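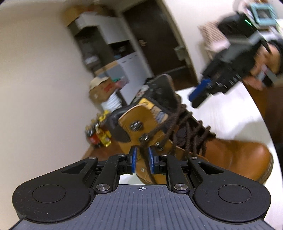
Chapter 6
Laces, Hooks and Eyelets

Before we come to knots, it is worth spending a little while with the holes and hooks that a lace has to pass through — they have far more to do with a comfortable fit than most of us suppose! A walking boot often has eyelets lower down and open hooks nearer the ankle, so that the top can be loosened quickly at the end of a long day, while a plain lace-up shoe may manage very nicely with eyelets alone.

Fetch 2 pieces of footwear from your own cupboard, one boot and one shoe if you have them, and stand them on a clear table. Undo the laces slowly, and notice where they pinch.

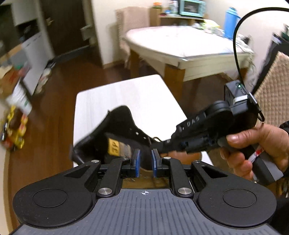 Fig. 6.2 A black shoe with small lace eyelets along the collar; the yellow insole label reads 41.

Keep your pair beside you, with the laces out, as we turn to the Wilby method of straight lacing.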